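Section 6 of the Skomerness set-up notes. Assumes both arms are homed and the e-stop has been tested. If not, go back and do that first.

## 6.1 Start the stack

1. Power the arms, left then right. Wait for both to report ready.
2. Start Bullis (perception). Give it time to load the weights - first run is slow.
3. Start Carrier (planner). It must come up after Bullis or it grabs an empty scene and sits there.
4. Load the task file `bag_pack.yaml`.
5. Check the port. Carrier listens on 2662. If something else has it, change both config files, not just the one.

> **Caution:** Carrier moves both wrists to the view pose as soon as the task file loads. Hands out before step 4.

## 6.2 Overhead check

Open the viewer, pick `fixed`, overlay off. You want the full floor, the bag mouth and both arm bases in view. Then overlay on. Zone lines should sit on the floor edges and not float above them. 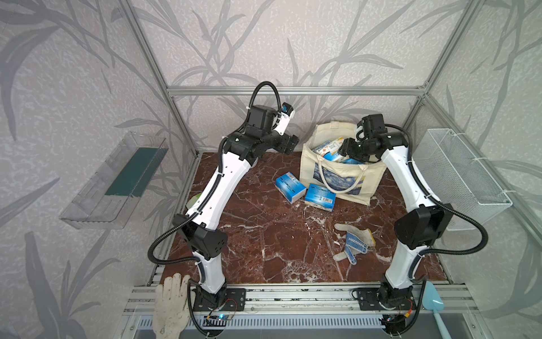 *Fig. 6-1. Fixed view, right gripper in the bag mouth.*

If the zone lines are off by more than a finger width, redo extrinsics (section 4). Don't nudge them by hand in the viewer, the change isn't saved.

The bag zone is a keep-in volume for one arm at a time. Carrier locks it when a gripper crosses the mouth plane and frees it on the way out. A stale lock shows amber in the status bar. Clear with `carrier unlock bag`, after looking.

## 6.3 Wrist camera and classes

1. Switch viewer to `wrist_left`, then `wrist_right`.
2. Set exposure to manual. Auto hunts badly on glossy wrappers.
3. Run `bullis detect --once`.
4. Compare the boxes with what's on the floor. Every pick target gets one box.
5. Save the result as your baseline.

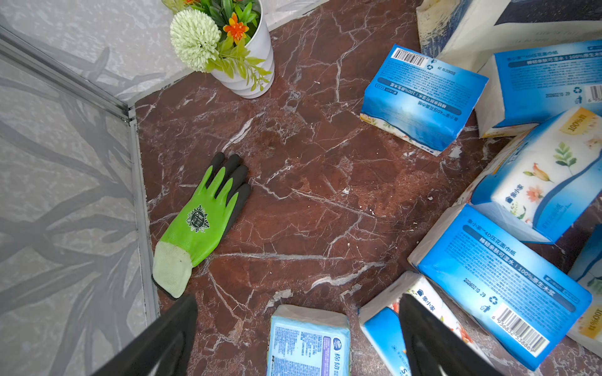

Class thresholds live in `classes.yaml` and get read at start-up only, so restart Bullis after any edit. Leave `pack` at the default to begin with. The wrappers come in different prints and the detector should give them all the same label: the blue side with the barcode, the white floral side, the pale blue pack of the other brand. If the floral ones drop out, lower the threshold a notch and run again. `glove` is set to ignore for this task. A green glove lying flat should come up grey in the overlay, never coloured. Same for the flowerpot by the wall, which goes under `fixture`.

Note: gripper fingers are masked out of the wrist view. If you swap fingers, remake the mask with `bullis mask --side left` (or right). Skip this and you get ghost detections along the bottom of the image.

## 6.4 Grasp and drop settings

| Setting | Start with | Notes |
|---|---|---|
| `approach` | top | use `side` for packs on edge |
| `grip_force` | low | raise only if packs slip |
| `lift_mm` | 143 | above floor, before any sideways travel |
| `retries` | 6 | per target, then it skips |
| `speed` | slow | leave it til 6.5 passes |

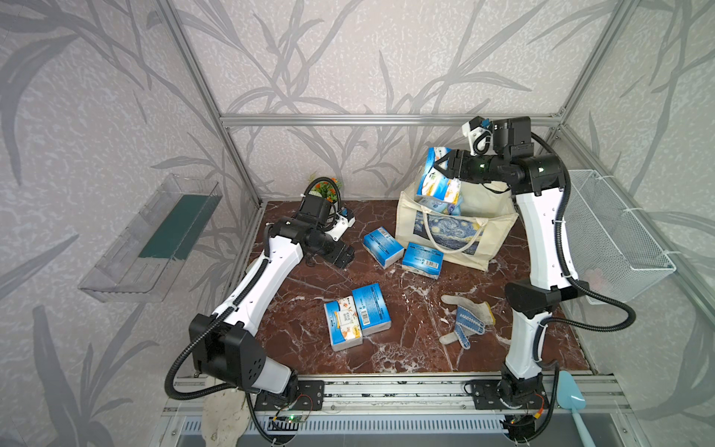 Drop height is measured from the mouth plane, not the floor. People get this wrong. Carrier takes the plane from the last bag scan, so rescan any time the bag has been moved or has slumped. Check it with a pack in the right gripper, held just over the open tote like it is here, and read `drop_clearance` in the status pane. It should be a small positive number. Negative means Carrier thinks the pack is already inside. Keep the left gripper open and out over the floor while you do it, it isn't needed and the planner will hold it there if you set `left: wait`.

> **Caution:** do not rescan while either arm holds the bag lock. The scan waits for the lock and the lock waits for the scan. Only way out is a restart.

## 6.5 Dry run

1. Set `mode: dry`. Arms move, grippers stay open.
2. Spread the packs out. Some overlapping, some tilted, don't be neat.
3. Press Run.

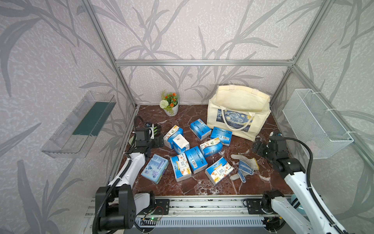 4. Watch the plan list fill. Top entry is the next pick, and it re-sorts after evry attempt.
5. Let it go through the whole list once.
6. Open the log. Search for `COLLIDE` and `NO_IK`.

One or two `NO_IK` lines near the walls is normal, Carrier tries the other arm next. Any `COLLIDE` is a fail. Stop, check the zone lines again (6.2), repeat.

Plan time per pick should be well under a second. If it's over that, turn off the Laser profile in `planner.yaml`. It's the fine-step one and far too slow for this job.

Clean log? Set `mode: live`, keep speed on slow, go to section 7.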